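Pre-session inspection: two-arm teleoperation cell, Wevmont workshop
Form revision 3
Date of inspection: February 7, 2024
Task set: Natex brick sort, remote-controlled demonstrations
Result: passed with comments, two items open

Ratings: OK, OK with comment, Open, N/A. An item marked Open does not stop the session unless the comment says so.

1. Mounting and structure

1.1 Arm bases tight on front rail - OK
Right base retorqued. Left base did not move under hand load.

1.2 Enclosure posts square, panels secure - OK

1.3 Tabletop level and clean - OK with comment
Adhesive residue removed with isopropyl. Do not use the citrus cleaner on the printed half; it lifts the colour.

1.4 Vent grille clear - OK

2. Cabling

2.1 Cable slack through full joint travel - OK with comment
Both arms were driven slowly to their limits from the operator station. The coiled cable on the left arm has enough slack at full reach but rides high when the elbow folds. Check it again after any change to the home pose.

2.2 Wiring at arm bases restrained - Open
Wiring near both bases is to be tied back from the front edge, where sleeves can catch. Operators are to keep forearms behind the rail line until this is closed.

2.3 Connectors seated, no discoloured housings - OK

3. Stop functions

3.1 E-stop at operator station removes servo power - OK
Tested three times per arm. The arms sag on power loss, so a gripper stopped low over the table will come down on whatever is under it. Park high before testing.

3.2 Loss of link holds last position - OK
Link pulled at the Okier controller. Hold engaged in 195 ms.

3.3 Hand-guiding mode limits joint torque - OK with comment
Right wrist feels stiffer than left in hand-guiding. Within limit. Operators recording by hand should expect to push harder on that side and should not brace against the elbow.

4. Workspace and task objects

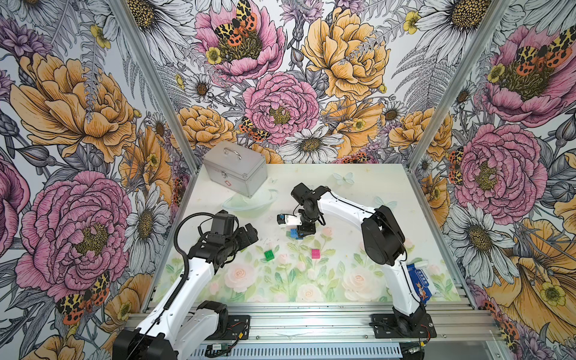
Item 4: both arms over the table, bricks and other task objects in place.

4.1 Bricks within reach of assigned arm - OK
Green, pink and blue bricks all usable. Discard any brick with a chipped stud; the jaws slip on it and the demonstration has to be thrown out.

4.2 Tall or rigid objects outside the sweep area - OK with comment
The aluminum case stays at the back left corner. Handle and latch are both hard enough to damage a finger pad. The left arm is not to be taken behind the bowl at low height.

4.3 Transparent objects noted in session log - OK
The bowl is hard to pick out against the white surface on the operator's monitor. Log its position before recording starts.

4.4 Objects near the right upright segment - Open
The blue packet is leaning on the arm. Move it clear before the first recorded episode and repeat the base rotation check.

5. Operator station

5.1 Leader arms zeroed against follower arms - OK
Offset on the left gripper corrected in the Simões calibration sheet.

5.2 Video delay acceptable - OK
Nearly 40 ms at the monitor. Operators should still pause above each brick before closing the jaws.

5.3 Second person present for remote sessions - OK
The second person keeps a hand free for the stop and does not reset objects while servo power is on.

6. Follow-up

Item 2.2: fit cable ties and an edge guard at both bases.
Item 4.4: close at start of session, initial in the log.
Finger pads are due for replacement in August, or sooner if the grip test fails.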